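Search the help pages Search
Home > Questions > Perception > Tracking
Ask Unanswered Tags Log in

Gripper pose jumps when the second gripper's tag comes into view

asked 12 Dec 2023 by Ruth Zapata

Two hand-held grippers, fisheye on each, running Skelard 2 for the SLAM part. Bathroom task, toilets along a white wall. Map builds ok. Then on replay the left trajectory teleports, always in the same few seconds. Stills from two moments, same spot:
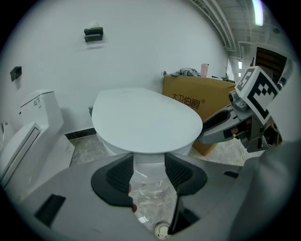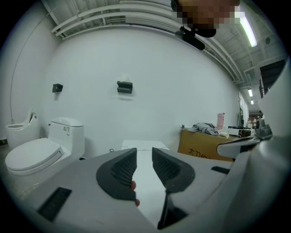

Jump is 17 cm, sideways mostly. Goes back by itself after a bit. Things I tried:

- 400 features per image up to more, no change
- recalibrated the fisheye, reprojection error looks fine
- turned loop closure off. Jump gone but then the whole thing drifts so thats no good

Log says "relocalized, 200 inliers" right at the jump, so it thinks it's doing great. Config is the stock one from the Tonard repo except for the mask. Anybody seen this?

Share 2 Comments 3

3 Answers

Answer 1
Feature count too low. Plain white wall = nothing to track. Put it at 2000 and try again.
Share 0 Comments 1

> Ruth Zapata: already went up on features, see the question. no change

Answer 2 (accepted)
by Apolinar Manríquez

Had this one in June, lost most of a week on it. Check your mask first. The stock mask covers your own fingers and housing and that's it. The other gripper isn't in it, can't be really, it moves. But a tag with thick black squares is corner heaven and the wall is blank, so when the tag is in view a big share of the good features land on something that moves. The inliers all agree with each other and they're all wrong. Your 200 inliers would look exactly like that.

What worked for me:

1. Run tag detection BEFORE feature extraction. Skelard does it after by default, order is in the pipeline file.
2. Grow each detected quad, fill it black in the mask for that image. I grow it by half the tag width so it eats some of the gripper too.
3. If detection drops out for a couple images keep the last mask alive. Otherwise the features sneak back in every time the tag blurs.
4. Rebuild the map. Do not skip, the old one has tag points baked into it and you'll relocalize on those forever.

Don't throw the detections away, you still want them for the left-right relative pose. Just keep them out of the map.

Also, dumb check: plot the keypoints on the images around the jump. Takes two minutes. If they're piled on the tag you have your answer, if they're on the toilet lid it's reflections and you have a diffrent problem. Glossy lids gave me a smaller wobble, nothing like 17 cm tho.

Share 17 Comments 2

> Ruth Zapata: plotted them, big pile right on the tag. Moved detection ahead and rebuilt, jump is gone on the first replay. Still a wobble near the lids, will open a seperate question
> Apolinar Manríquez: good. for the wobble try a robust loss in the bundle adjustment before you start masking lids by hand

Answer 3
Could switch to Nijs, it takes a moving-object mask as an input so you don't have to patch the pipeline. Needs the IMU stream in its own format though, and the converter in Clilten mangles timestamps if your clock starts at zero. I haven't tried it with two grippers, only one. Export to the same trajectory file as Skelard works.
Share 2 Comments 0

Related: Scale off after IMU dropout | Two trajectories, one map, how to align | Mask file ignored on load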